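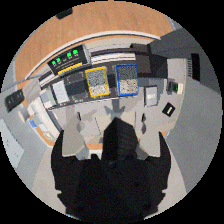
Jadivwood Community Garden Association
Minutes of the general meeting, Monday, 7:00 pm, upstairs at the Ratau Street hall

Chair: Forough Khosravi
Minutes: Siamak Kordestani
Present: 33 members, one dog
Apologies: the plot 12 household, who are in Tasmania and wanted it noted

Opening
The chair opened the meeting at 7:10, the first ten minutes having gone to finding the key to the tea cupboard. Minutes of the March meeting were accepted with one correction. The word "rabble" under item 6 should read "rubble". The minute-taker regrets the error and has been spoken to.

Matters arising
The gate latch has been fixed. It was then fixed again by somebody who didn't know it had been fixed, and it now needs fixing. Forough will ring Bagheri Fencing and ask for one person to do it once.

The sign asking people to leave their dogs at home was discussed in front of the dog.

Water
The new tank holds 2000 litres and is full. Members on the top terrace say the pressure is poor. Members on the bottom terrace say it is excellent, and were asked not to say so in that tone. Siamak explained that water runs downhill. This was disputed from the floor.

Moved that the top terrace gets first use of the hose until 8:00 am on weekends, with the bottom terrace after that. Carried, nine against, all of them from the bottom terrace.

A question was asked about the drip line on the herb beds, which has been dripping onto the path and growing a very healthy strip of couch grass. Plots 3 and 5 to move it back.

Compost
The three bays are meant to be for fresh, cooking and ready. At present they are fresh, fresh and a mattress. The mattress isn't one of ours. Council will collect it if it's carried to the kerb, and four members put their hands up to carry it, one of whom says he was stretching. His name has been left on the list.

Please cut up your corn stalks and broccoli stumps. Please don't put citrus in by the bucket. Tea bags were debated for some time and the meeting did not arrive anywhere. Held over.

Forough reminded members that the good fork lives in the shed and not in plot 21.

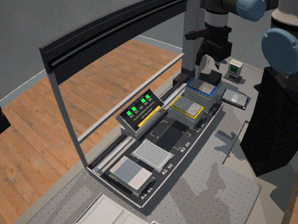

MONEY

Balance at the end of the month was $445 after paying for the tank fittings and the hall. Plot fees are still owed by several members, who know who they are and were looking at their shoes. Fees can be paid by transfer or in the tin. If you use the tin, put your name on the envelope. We are holding an envelope containing a twenty and a shopping list for eggs, foil and birthday candles.

A quote has come in from Drasa Landscape Supplies for a load of mushroom compost, delivered. Some members felt it was dear. Others felt it was dear but had seen their own soil. Moved that we buy half a load and see. Carried.

Plant sale
To be held on the Saturday after the school fete, so as not to go up against the fete's own plant stall, which beat us badly last year with a single tray of succulents in teacups. Seedlings to be potted up and labelled by the Thursday before. Labels should say what the plant is. "Tomato?" isn't a label. Last year nearly all the zucchini was sold as cucumber and two people have been back about it.

Helpers needed for set-up, the cake table and pack-up. The cake table filled in under a minute. Pack-up remains open.

Plot inspections
Forough will walk around with a clipboard later in the month. An overgrown plot gets a friendly note first, then a less friendly one. One member asked whether a plot of nettles could be called a habitat. The chair said it could if the nettles were in rows.

Working bee
First Sunday, 8:30 am start. Jobs are the path edging, the shed gutter and the mattress if it's still with us. Bring gloves, a hat and your own mug. Sausages provided, including the vegetarian ones that were all eaten last time by people who aren't vegetarian.
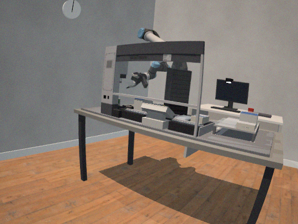 Questions from the floor
Can members swap plots if both of them agree?
Swaps are fine once both sets of fees are paid up and the change is written in the plot book, which hangs on the nail inside the shed door.

Other business
The rooster next door was raised. It isn't our rooster and there is nothing in the rules about it. A letter will be written, nicely, by someone other than the person who raised it.

Siamak asked if anyone else would like a turn at taking the minutes. There was a long silence, and then someone asked about the tea bags again.

Meeting closed 8:50 pm. Next meeting same place, same time. Whoever has the tea cupboard key, please bring it.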